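Kuso Test Kitchen, Fidton: Tasting Panel, Corn and Potato Soups

We are recruiting 70 adults to score six canned and frozen soups for salt, thickness and aftertaste. Sessions run in November at 10:30 a.m. and last 70 minutes. Pay is $140 for two sessions. No milk or celery allergies. Quote panel 3160.
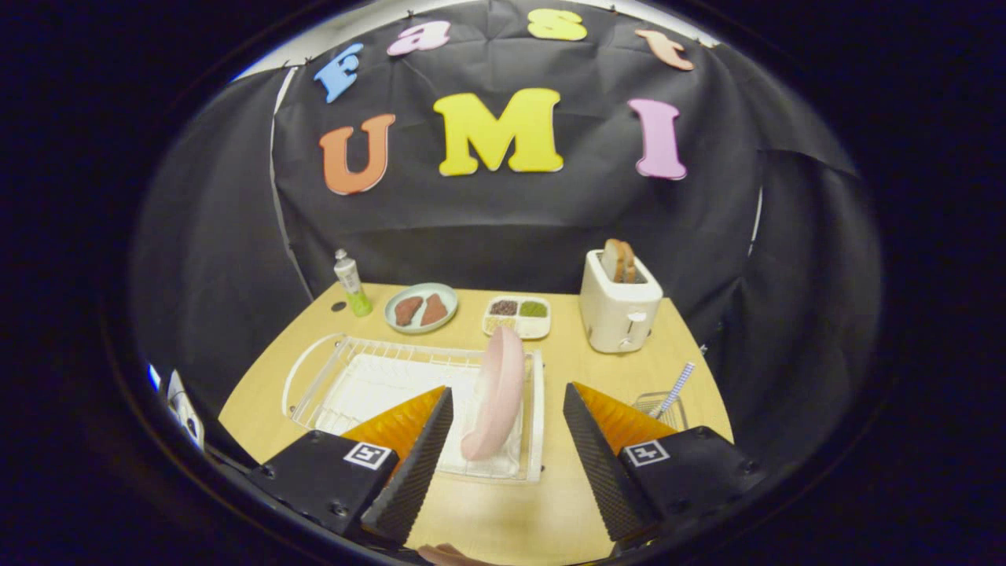
Areti Economou found the thickness scale harder than the salt scale on the last panel and suggests reading the score sheet before the first cup.

Apply at the Emilia Street desk, room 1192.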